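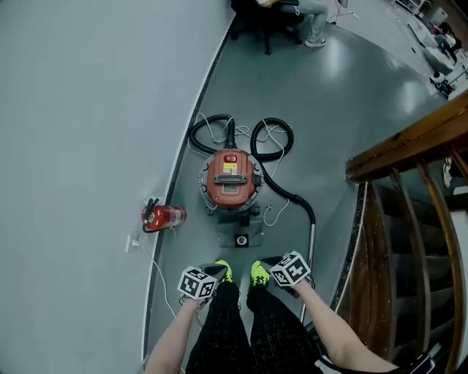 Dust in a small workshop is two separate problems, and most owners buy equipment for only one of them. Coarse chips and sweepings are heavy, land near the machine and can be picked up at the end of a shift. Fine dust stays in the air for hours and settles on ledges, light fittings and the tops of cabinets, where a floor routine does not reach it.

Gwawr James has measured both at Inach, a furniture repair shop with 6 benches and one shared extraction line. Her log, begun in January, holds 1,389 readings taken at head height. The highest values do not line up with sawing. They line up with sweeping.

A dry broom lifts settled material back into the air. Readings at Inach climbed within a minute of the first stroke and were slow to come down. When the shop switched to suction with a fine filter and a wide floor head, the end-of-day peak fell by 83 percent.

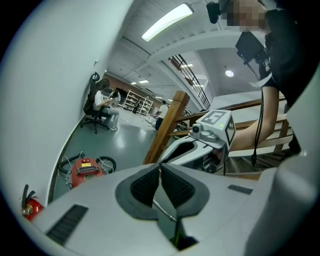 Filter condition matters more than motor rating. A clogged filter cuts airflow at the nozzle, and airflow is what carries dust along the hose. Static suction, the figure printed largest on most boxes, is measured with the inlet blocked and says little about pickup from an open floor. James checks pressure drop across the filter with a Caltik gauge and changes the element when the reading has doubled from new.

Hose length is the next loss. Each added section costs flow, and a tight bend costs more than the same length of straight run. The Powell shop across town moved its outlet to the center of the room and got by with a shorter hose. The electrical work came to $2,000, including a new circuit.

Emptying is the step with the highest exposure. Soltach sells a liner that is sealed before the lid comes off, and James uses it for sanding dust only. Chips go straight into an open bin outside the rear door. The log for the second half of the year will cover the finishing room, where the dust is finer and the air changes are fewer.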